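Grerker Juhl Cushion Cover, Square

Item 413
Ready to ship in 13 business days

The Juhl cover is the simplest one we sew at Grerker. It is one square of fabric in front, one in back, and a zipper hidden in the lower seam. We started making it in our workshop in Susow when customers kept asking for a cover without buttons, piping or tassels.

The fabric is washed before we cut it, so the size you order is the size you keep. Mio Murakami, who chooses our colors, works with each shade in daylight and again under a lamp in the evening. Some reds look fine at noon and turn brown at night, and those we do not sell.

About the filling: the cover is sold without an insert. For a firm cushion, take an insert one size larger than the cover. For a softer one, take the same size. Feather inserts need to be shaken by hand every few days — polyester ones hold their form longer but feel lighter.

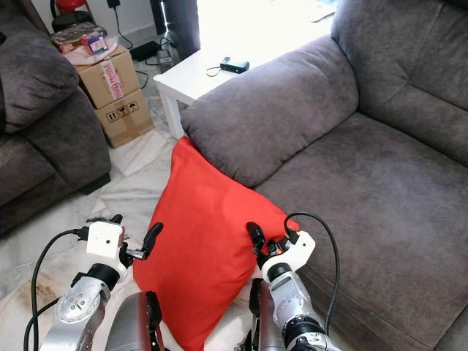 Washing is easy. Close the zipper, turn the cover inside out and wash it with similar colors in cold water. Please do not use bleach. Dry it flat or on a line, and iron it while it is still a little damp. Strong colors may give off some dye in the first wash, so do this one separately.

Details
Closing: hidden zipper, 35 cm long
Sewing: double seam on all four sides
Insert: not included, see Lorent inserts
Made in: Susow

Samples
If you are not sure about the color, we can mail you a small piece of the fabric. Screens show color differently, and a sample next to your own furniture is the best help. Write the item number and the shade in your message.

Larger orders
For hotels and waiting rooms we sew up to 900 covers in one dye lot. Please contact Damir Vlachou before you order. In August the workshop is closed for two weeks and larger orders wait until we are back.

Returns
Unwashed covers can be returned in their original bag. Covers made in a special size are cut only for you, and we can not take them back.

Page updated 2024-02-27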